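Forum index > Cells and Tooling > Rules and Good Practice
Topic: Finger wear limits and marked work surfaces – what do you write down?
26 Oct 2020
15 replies hidden by filter, showing selected

Gremov_cell2
We are rewriting our acceptance sheet for two-finger grippers on small turned parts. The old sheet says "inspect fingers for damage" and leaves it there. Two shifts read that line two ways. One pulls the fingers at the first paint chip, the other runs them until a part drops. I would like wording that a new operator can apply without calling anyone.

Current draft:
1. Paint loss on the back or top edge of a finger: record, keep running.
2. Any nick on the gripping face or at the tip: stop, measure, compare with the finger drawing.
3. Marks on the work surface: clean, photograph, check the approach height before the next batch.
4. Repeat the open-position check after every finger change.

Item 3 is where we argue. Comments welcome.

ridau_maint
Item 1 needs a boundary. "Top edge" means one thing on a straight finger and another on a curved one. Mark the zones on the drawing and refer to the zones by letter. Our sheet at Ridau has had zones A to C for a while and the arguments mostly stopped.

Item 4 is fine but say who signs.

torque_and_tea
Why photograph the surface at all? A white work surface marks if you look at it. You will end up with a folder of gray scratches and no decision attached to any of them. Either the mark is deep enough to tip a part or it isn't. Put a feeler gauge on it.

Gremov_cell2
Depth is not the concern. A short slanted scuff can come from a fingertip running low, and it can also come from a part being dragged. If it was the fingertip, the approach height is wrong and a gauge on the surface won't tell me that. I want the wrist camera view saved at the open position, with the part down and the fingers either side of where they will close. Then the next person has something to compare against. Round wooden part, fingers open, left finger over the part and right finger over bare surface:

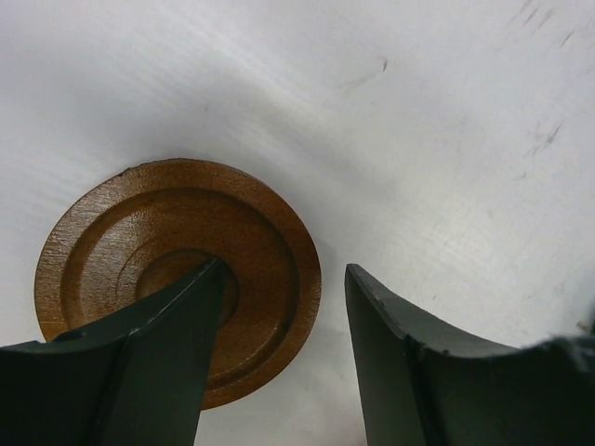
Trovik_line replies that a saved view only helps if the pose is saved with it. Two views taken from different heights can't be compared for finger position, and the shadows will mislead whoever tries. Store the joint values and the gripper opening in the same record, and reject the record if either is missing. Trovik_line would also split item 3 in two: surface condition as one line, approach height as another, each with its own pass or fail.

Gremov_cell2
Agreed on the pose. Agreed on splitting. I would add one more line after those two: with one finger above the part and the other beside it, the program must not command a descent or a close. Correct the lateral offset first. At present that is left to the operator's judgment and I want it written as a hold condition.

torque_and_tea
Now you are writing a programming rule into an inspection sheet. Different document, different owner. The inspection sheet should say what state the hardware is in. Whether the arm may descend belongs in the cell procedure.

Also, finger overlap in a wrist view proves very little by itself. The finger is closer to the lens than the part is. Check the offset from coordinates.

ridau_maint
I side with torque_and_tea on the ownership. We had both in one sheet and each revision had to go through two departments. Form 81 went through three revisions before someone split it.

On the perspective point, partly. The view is enough to trigger a hold. It is not enough to release one. Release on coordinates.

Gremov_cell2
That wording works: hold on view, release on coordinates. I will move it to the cell procedure and cross-reference it from the sheet.

ardeleanu_qa
Wood parts need their own line. A chip in a turned rim may have been in the blank before it reached the cell. Unless incoming condition is recorded, every chipped rim gets charged to the gripper. At Ardeleanu we log rim chips at infeed and again at outfeed, and only the difference counts against the fingers.

Do not set one force limit for all wood parts either. Grain direction matters on a thin rim.

Trovik_line
Seconding the infeed log. Keep it short or it will be filled in at the end of the shift from memory.

torque_and_tea
Fine with all of that. I still think the surface photos are a waste of disk.

Gremov_cell2
Noted. They stay in for the November trial, one per finger change, pose attached. Revised draft goes up in this thread once the zone letters are on the drawing.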